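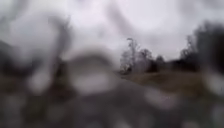
Camera view, path by the trees, water on the lens.

Filed under: Field Robots > Faults and Safety | 3 min read

From: Despina Kokkinos
To: Clutis users list
Date: 01/05/2021
Subject: Re: Unit stops, then doesn't stop

Stavros Kyriakidis wrote:

> Our unit on the Clallstead route quit in the rain again. It halted on
> the pavement, reported "obstacle ahead," waited 40 seconds, reported
> "path clear" and drove off at full speed. There was no obstacle. I was
> standing behind it with my hand on the stop button, so I can say this
> with confidence. Wiped the lens, same thing 16 minutes later. Is this
> a bad camera, or am I supposed to buy it an umbrella?

Stavros,

Camera's fine. I'd bet money on it, though not the department's. Have a look at the frame at the top of this message. You can just make out a tall bare tree on the right and some brown grass under it. The left side is one big dark smear that I would call a hedge if pressed. Now imagine you are a path detector with no imagination at all, and somebody asks you where the pavement ends. There's no edge in there to find. The brightest thing in the whole view is a drop of water.

Stopping is the correct answer to that picture. What bothers me is the second half of your report — the part where it changes its mind.

We had the same fault at Burkadum in November and I went through 296 frames to find it, an evening I will not get back. The obstacle check times out after 40 seconds and clears itself if nothing in the view has moved. Drops sitting on a lens don't move much. So the unit decides the blob is scenery and resumes, just as blind as when it stopped.

What we changed:

- Turned off auto-resume. A person has to release it.
- Capped speed at walking pace whenever the blur score is over 7. Ours ships with that score logged and used for nothing, which I found charming.
- Put a short hood on the lens. It helps in drizzle. In a real downpour it is a hat.

Kalogeropoulos in support has my logs and told me the timeout is "by design." Please send him yours too, so he can enjoy the design from several angles.

Until you've made the first change, don't run it in the rain with people on the path, hand on the button or no hand on the button. Which firmware are you on? If the resume setting is missing from your menu, write back and I'll dig out the config line.

Despina

Contact the list owner | Back to top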